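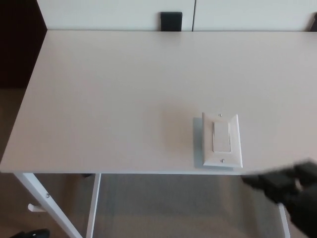
Relwood changes fixing depth on rocker switch plates after loose-screw returns

Relwood has revised the fitting instructions for its white rocker wall switches and will supply a shorter pair of screws with the single plate from April. The change follows a review of returned switches at the company's Berkdale works, where plates are checked on the bench before a batch is released.

The review covered 2,226 returned units. Of these, 1,388 were sent back with the plate reported as loose, rocking or standing away from the wall. Relwood said the switch mechanism itself was sound in most of those cases. The fault was put down to the fixing screws reaching the bottom of the thread in the wall box before the head had pulled the plate tight.

Fitters who met the problem tended to keep turning. On a plate of this type the screws sit above and below the rocker, close to the short edges, and overtightening bends the plate slightly along its length. The opening around the paddle then narrows at the middle, and the paddle can rub on one side when pressed. A number of the returned plates had fine cracks running from the upper screw hole towards the opening.

Pui-shan Siu, who leads product testing at Berkdale, said the original screw length had been chosen for deep boxes in new plastered walls. "Most of what we sell now goes into older boxes as a replacement," she said. "The box is shallower, the thread is often clogged with paint or plaster, and the screw stops early. The plate looks fitted until somebody uses it for a week."

Under the revised instructions, the plate is to be offered up with both screws started by hand. The upper screw is then run in until the head touches the plate, followed by the lower, and each is given a final quarter turn. Power drivers are ruled out for the last stage. If either screw stops while the plate can still be moved with a fingertip, it should be taken out and the thread in the box cleaned before another attempt.

The longer screws will continue to be packed with the deep-box version. Both lengths have the same head and thread, and can be told apart only by measuring them or laying them side by side. Relwood has asked stockists not to mix loose screws from opened packs.

Bench checks at Berkdale have been altered as well. Plates were previously inspected flat on the table, which did not show whether the screws would hold under load. Each sample is now mounted on a raised block and the rocker pressed 101 times at each end. The gap between paddle and plate is measured before and after. A sample fails if the gap has closed on either side, if a screw head has lifted, or if the plate has shifted on its fixings.

The batch sample has been raised to 18 plates. One failure leads to a second sample from the same batch, and a failure in the second holds the whole batch for sorting. Relwood did not say how many batches had been held under the new arrangement.

Grollitz, which moulds the plates, has made a small change to the tool at the same time. The wall of plastic around each screw hole has been thickened on the rear face. The front is unaltered, including the bevelled edge, and new plates can be used beside old ones in the same room without a visible difference. The revised moulding carries a raised dot on the back, next to the lower hole.

The trade distributor Yau said it would sell through its existing stock with a printed slip giving the revised tightening instructions. Bags of the shorter screws will be available at its counters at no charge to account holders, on request and in pairs. It is not recalling switches that have already been sold or installed.

Relwood said there was no electrical safety concern with plates already on the wall, provided the plate is complete and sits flat. A plate that is cracked, or that leaves a gap wide enough to show the box behind it, should be replaced. Householders who notice movement should leave the screws alone unless the supply has been switched off at the consumer unit, and should call an electrician if they are in any doubt.

The two-switch and three-switch plates are not affected. They use a different fixing pattern with four screws, and the return rate for loose plates in that range was described as low. Dimmer plates are being looked at separately, as the deeper body leaves less room in the box and can hold the plate off the wall whatever screw is used. Results of that work are due later in the year.

Revised instruction sheets can be requested from the Relwood technical desk, which is open until 4.30pm. Callers should have the batch code from the rear of the plate to hand.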